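# 双臂小台子的日常保养,攒了一堆土办法

八月热得不行,工作间里就一台风扇,我还是把这台双臂机从头到尾收拾了一遍。 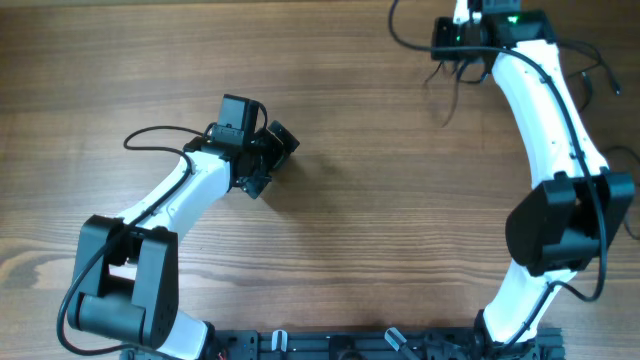
收拾完坐下来喝了口水,想想这些办法都散在聊天记录和便签纸上,再不整理自己都要忘了,干脆写成一页。机器是 Vetomwood 的套件,两条臂装在同一根铝型材上,我给它起名叫"大剪子"。用同款的朋友可以直接照抄,别的小桌面臂也差不多,螺丝规格自己对一下就行。

## 先断电,再动手

老话了,但我真吃过亏。有一回只关了软件没拔电源,手刚伸到夹爪旁边,它回了一下零位,食指夹出一道红印子。现在我的顺序是:先用手托住前臂,再关电源,等臂的重量落到手上,慢慢放下去。千万别让它自己砸下来!舵机的齿轮很怕这个,桌面也怕。

桌上垫一条旧毛巾,臂就放在毛巾上。拆下来的螺丝我用冰格装,一个关节一格,从底座往夹爪的方向排。做冰块的那种硅胶冰格最好用,往外一顶螺丝就出来了。(做完记得洗,别直接放回冰箱,我家里人为这事跟我生过气。)

## 底下那根型材

型材的槽特别能藏东西,木屑、剪下来的扎带头、猫毛,什么都有。吸尘器吸不干净,我用的是旧牙刷加一根竹签,先刷再挑,最后拿美纹纸胶带往槽里一按一撕,碎渣全粘上来了。

T 型螺母会慢慢松,这个大家都知道,可松到什么程度该管呢?我的办法是拿铅笔在底座边上画一道细线,线跟型材对齐。哪天发现线错开了,就该紧了。铅笔好擦,别用油性笔,我之前用油性笔画的那道到现在还在。

紧螺母的时候对角来,每颗先拧到刚吃上劲,再转第二圈补紧。一上来就把一颗拧死,底座会歪,歪一点点,到夹爪那头就差出一大截。

## 走线,走线,还是走线

我这台大半的毛病都出在线上。刚装好那阵子我嫌线晃来晃去难看,用扎带把它们勒得笔直,结果手肘一弯,插头就被拽松,右臂时不时掉线。我折腾了两个晚上,重装驱动、换 USB 口,最后发现就是插头被拽出来一点。

后来 Harish Annamalai 看了我发的视频,回了一句"你给关节留点饭量"。我笑了半天,不过确实是这个理。现在我这么弄:

- 把关节弯到最大角度,再固定线,手一松线自然鼓出一个弯就对了。
- 关节两侧各固定一处,转轴附近什么都不绑。
- 用魔术贴扎带,别用尼龙的。尼龙扎带剪的时候手一抖,剪到线皮,哭都来不及。
- 手腕那里的细线最娇气,绑完以后用手带着转一遍,听听有没有蹭的声音。

插头松的话,可以点一小滴热熔胶在插头侧面,要拆的时候拿棉签蘸点酒精,沿着边渗进去,胶自己就翘起来了。热熔胶别点到针脚里去,这个不用我多说吧。

## 白色零件怎么擦

打印件我用拧得很干的湿布擦,布上沾一丁点洗洁精。酒精我不往打印件上用,丙酮就更别想了,Bushra Bhutto 用卸甲水擦过一次,擦完表面花得像长了霉,她后来只好重新打了一件。层纹里的黑印子,用美术橡皮轻轻擦就能下来,比布管用多了。

擦的时候顺便对着光看螺丝孔周围有没有细裂纹。手肘那块受力最大,我每次都先看那里。有裂纹就换,别拿胶水糊弄,糊弄完过几天半夜"啪"一声,吓死人。

## 润滑油少一点,再少一点

金属齿轮的舵机,一个齿轮用牙签尖挑一点点白色润滑脂就够了。我第一次弄的时候挤了一大坨,外壳缝里往外冒,灰全粘上去,比不上油还糟。塑料齿轮先看说明书,有些油会让塑料发胀。

拆舵机外壳之前先拍照!齿轮的上下顺序,拆的时候觉得一看就会,装的时候就完全不是那么回事了。

## 重新校准

线动过、舵机拆过,都得重新校准。我先把两条臂摆到中间姿势,一个关节一个关节地读数,抄在便签上。左臂手肘这次读出来是 1497,上回的我也记着,两个数一对就知道有没有装错齿。装错一齿差得很明显,一眼就看得出来,别硬用软件补回去,老老实实拆开重装。

校准完我让它空跑 200 个来回,速度调到最慢,自己在旁边做点别的,耳朵听着就行。声音匀就没事,有"咔、咔"的就停下来,多半是螺丝没拧到位或者线又蹭上了。跑完用手背碰一下每个舵机,哪个明显比别的烫,就把那个关节的螺丝松四分之一圈再试。

## 几样顺手的东西

内六角扳手我用 Osteck 的球头那套,斜着也能伸进去,底座那几颗全靠它。小号的那把容易丢,我在尾巴上缠了一圈红胶带。

磁铁盘别放在舵机旁边,有些舵机里头的编码器是磁的。Miyuki Morikawa 提醒过我,我当时还不信,吸在底座边上试了一次,读数乱跳。

还有就是在型材侧面贴一张小纸条,写上次紧螺丝是几月、动过哪个关节。我每 4 个星期看一次,星期二晚上倒完垃圾顺手就弄了,也就泡杯茶的工夫。

右臂手腕那一小把线我这次还没整理好,想换成编织套管,可是又怕太硬影响转动。有谁用过软一点的,麻烦告诉我型号,我先拿魔术贴凑合着。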